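Olmedo, 12/07/2025

PANUS OPENS PACKED LUNCH COUNTER AT ROLARI HALL

Panus, the Olmedo bakery group, has opened a packed lunch counter on the ground floor of Rolari Hall. The counter serves bread, pastries, biscuits and fruit, prepared to order and handed over in paper bags.

The opening follows a trial held in November, during which 248 orders were placed by people working in the building. Customers asked above all for smaller portions and for bags that could be carried upstairs without spilling.

"Our customers wish to eat well at midday and have very little time in which to do so," said Esperanza Paredes, Managing Director of Panus. "The menu is short and the bread is baked the same morning."

The menu lists 38 items and will change with the seasons. Bread is cut on boards kept for that purpose alone, and fruit is prepared at a separate table. Orders placed before ten o'clock are ready for collection from noon.
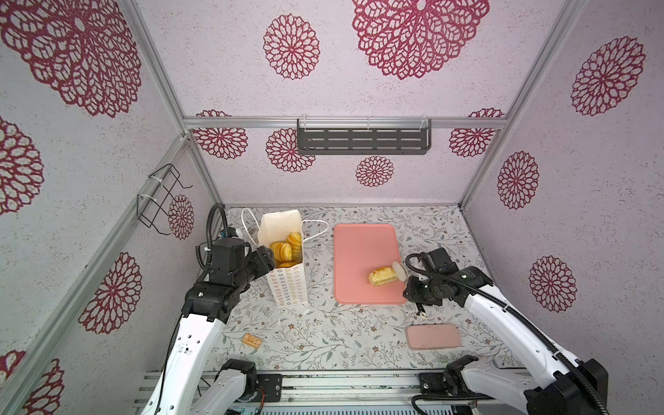
Paper bags have been chosen for all orders - plastic carriers will not be offered at the counter. Customers who bring a lunch box of their own may have it filled at the same price.

Gonzalo Figueroa, Head of Catering at Rolari Hall, welcomed the new service. "The building has been without a proper lunch counter for two years, and we are pleased to see one return," he said.

The counter is open from Monday to Friday, from eight in the morning until three in the afternoon.

Press enquiries: Julián Escobar, Communications Office, Panus, Olmedo.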